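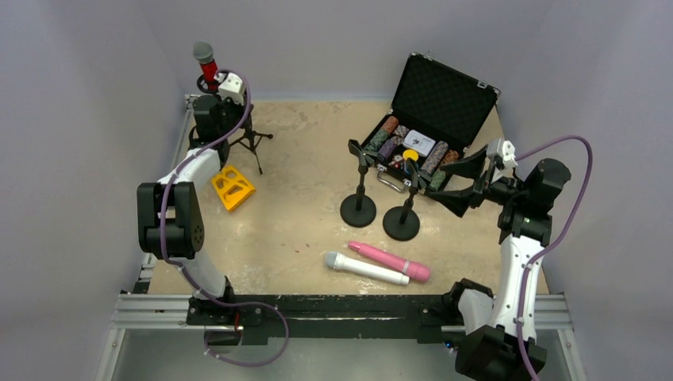

2. Planning and control software, status on 11 July 2025

The two-arm planner, Skilis, now runs on the cell every working day. Both arms share one collision model, so the left arm can stay near a tall stand while the right one reaches near a case with its lid open. Before this change we had to stop one arm and wait.

Planning time for one move went down from 33 to 20 milliseconds. We recorded 2446 moves in this period and all logs are stored in Surus.

Perception is still the weaker part. Thin posts, such as on the small desktop stands, are sometimes missing in the depth map, and the planner then goes too close. Sewwandi Bepari has written a filter for this. It is tested on recorded data only.

The cable model is delayed. We ask to move this item to August, with no change to the budget.

3. Open points

Kuvar has to confirm the new driver version.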